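Teleoperation Session Inspection Checklist
Simulated Kitchen Tasks, Two-Arm Operation

Site: Presholm, Teleoperation Room 2
Program: Kilutham Demonstration Program
Inspection date: 2024-03-19
Inspector: Kulsoom Gilani
Operator on station: Usman Mirani
Second operator (relief): Amna Jadoon
Station supervisor: Shagufta Sial
Copy to: Tanveer Qureshi, Data Quality

Scope

This checklist applies to the operator station, the hand controllers, the simulation workstation and the recording of demonstrations. It does not apply to physical arms, which are inspected under a separate form. Each item is marked Satisfactory, Needs Attention or Not Applicable. Items marked Needs Attention must carry a comment and the name of the person responsible for the correction.

Section A. Operator Station

A1. Floor area clear within reach of both arms, measured with the operator turning in place.
Satisfactory.

A2. Headset and controller cables secured overhead or along the wall.
Needs Attention. The left controller charging cable was lying across the standing area at the start of the inspection. Mr. Mirani moved it. A permanent clip is to be fitted at the desk edge. Responsible: S. Sial.

A3. Floor mat flat, with no raised corners.
Satisfactory.

A4. Chair available for seated operation and for rest periods.
Satisfactory. The chair has been replaced since the August inspection, and the previous comment is closed.

A5. Stop control within reach of the operator and of the supervisor.
Satisfactory. Tested from both positions. The simulation paused and the recording was flagged as interrupted, as required.

A6. Room lighting adequate for safe movement when the headset is removed.
Satisfactory.

Section B. Headset and Hand Controllers

B1. Headset lenses clean and undamaged; face cushion wiped between operators.
Satisfactory. Wipes were in stock. The cleaning log had no entry for the previous afternoon. Ms. Jadoon has been reminded to initial the log at each changeover.

B2. Controllers charged above the minimum level.
Satisfactory.

B3. Grip trigger returns fully when released, left and right.
Needs Attention. The right trigger returns slowly. In demonstrations this appears as a late opening of the right hand, and a model trained on such recordings may learn the delay as part of the task. The controller is to be exchanged for the spare before the next recording block. Responsible: U. Mirani.

B4. Wrist straps fitted and in use.
Satisfactory.

B5. Controller position matches simulated hand position at the three reference poses (arms down, arms forward, arms raised).
Satisfactory after recalibration. The first attempt showed an offset at the raised pose. The operator repeated the calibration and the offset was removed.
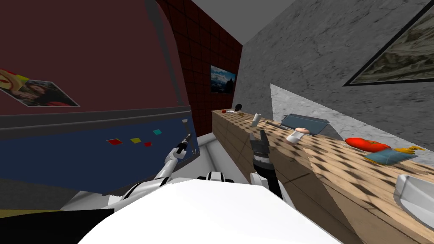 B6. Operator confirms understanding of the clutch function, by which the simulated arms are held still while the operator's own hands are repositioned.
Satisfactory. Mr. Mirani demonstrated the clutch without prompting. Ms. Jadoon used it correctly but tended to release it before her hands had stopped moving, which produces a jump in the recorded motion. The supervisor will go over this with her at the next practice period.

Section C. Simulation Workstation

C1. Cuadros control software at the approved version.
Satisfactory.

C2. Scene loads without missing objects or error messages.
Satisfactory.

C3. Joint limits and speed limits active for both arms.
Satisfactory. The limits are to remain active in simulation even though no physical equipment is connected. Demonstrations recorded without them cannot be transferred to a real machine and will be rejected by Data Quality.

C4. Collision warning audible in the headset.
Needs Attention. The warning could be heard on the left side only. The audio setting was corrected during the inspection, but it reverted after the workstation was restarted. A service request has been opened with Sineva. Responsible: S. Sial.

C5. View delay acceptable to the operator.
Satisfactory. Neither operator reported discomfort. Operators are reminded that nausea, eye strain or headache must be reported at once and that the session is to be stopped without waiting for the end of the demonstration.

C6. Tilted or displaced view corrected before recording.
Comment only. The operator's view follows the headset, and a strong lean of the head will tilt the recorded view in the same way. This is permitted during a task where the operator needs to see past an arm. It should not be the starting position.

Section D. Conduct of Demonstrations

D1. Task instruction read aloud before each demonstration.
Satisfactory.

D2. Operator begins from the standard start pose.
Satisfactory.

D3. Idle arm kept clear of the work surface while the other arm is in use.
Needs Attention. On several demonstrations the idle hand was allowed to drift toward the counter. Contact with loose objects changes the scene and makes the recording unsuitable. Operators are to park the idle arm with the clutch held. Responsible: both operators.

D4. Long tools carried with the tip away from walls and cabinets.
Satisfactory, with comment. Slower movement is recommended when a tool is being turned near a fixed panel. The simulation will allow a light scrape to pass without a warning.

D5. Failed attempts marked as failed and retained.
Satisfactory. Failed attempts are not to be deleted by the operator under any circumstances. The decision rests with Data Quality.

D6. Continuous operation limited to 25 minutes, followed by a rest period.
Satisfactory. Session records agree with the posted schedule.

Section E. Records

E1. File names follow the program format.
Satisfactory.

E2. Storage space sufficient for the planned recording block.
Satisfactory. The block is planned at 800 demonstrations, and the drive was cleared last week.

E3. Operator notes entered for each interrupted recording.
Needs Attention. Notes were present but too brief to be of use. "Stopped" is not an acceptable entry. The note must state who stopped the recording and for what reason. Responsible: A. Jadoon and U. Mirani.

E4. Backup copy verified.
Satisfactory. Verified by Mr. Qureshi.

Result

The station is approved for continued use, subject to the exchange of the right controller under B3 before any further recording. Recording may proceed with the audio fault under C4 only if the supervisor is present and watching the contact display. The remaining items are to be closed by the next scheduled inspection.

Signed: K. Gilani, Inspector
Received: S. Sial, Station Supervisor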